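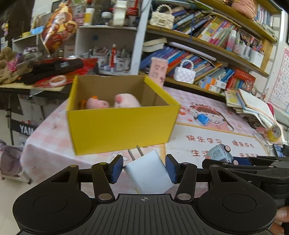
4.2 Do donation boxes change what households throw out?

Figure 3. Toys in an open yellow cardboard box on a checkered tablecloth, with a white power adapter.

The claim most often repeated for drop-off programs is that a box in the home cuts the amount of waste left at the curb. We find little to support it. Of the 157 households in Teltside that took a box in January, most reported giving away more than before, but reports of this kind are weak evidence. People who agree to keep a box in the kitchen already mean to clear things out.

Nikolaidis is often cited on the other side. That study rests on 1530 mailed forms, and it never weighed a single bag. It also treats small electrical items and soft toys as one group, although the two leave the home by different routes and for different reasons. A charger is kept in case it fits something. A stuffed animal is kept until a child stops asking for it.

When we split the groups, the gain for electrical items disappeared in 2 of the 4 districts. In Flinby it was already too small to separate from ordinary changes between collection rounds. We can't rule out an effect for toys, but we would want curb weights from before the boxes went out, and none were kept.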